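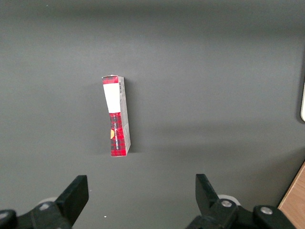
Packing help wanted at Prisider, October to Christmas

Hello! I run Prisider, a small gift hamper business, and I'm looking for two people to come and pack with me this autumn. Last year we sent out 1,994 hampers and I did far too many of them myself, at midnight, with the radio on. I'm not doing that again.

The work is mostly standing at a bench – picking things off the shelves, wrapping the breakables, filling the gaps with shredded paper and writing gift cards by hand. Neat handwriting would be lovely (mine is dreadful). You don't need to have done it before. I'd much prefer someone who checks the address label twice over someone who's very fast.

Hours are 9 till 2:30, three days a week, and I'm happy to work round school runs if you tell me early on. December gets busier and there'll be extra shifts if you want them, paid at the same rate plus a bit for Saturdays. We're upstairs from the Makum showroom, so you do need to manage a flight of stairs, though the lift takes all the heavy stuff. Tea, coffee and cold drinks are on me. 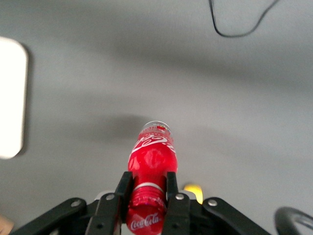
One of last year's packers told me that the first fortnight was hard on the feet and she wished she'd brought proper trainers from day one, but that after that the mornings flew by and she'd come back if she hadn't moved away. So, bring trainers! I've also bought some rubber matting for the benches end of the room, which ought to help.

To apply, just drop me a few lines through the contact form. Tell me which days suit you and whether you could stay on till the last posting day. No CV needed, and please don't write me a long covering letter – a paragraph is plenty. I'll ring everyone back, even if it's a no.

Posted July 28, 2020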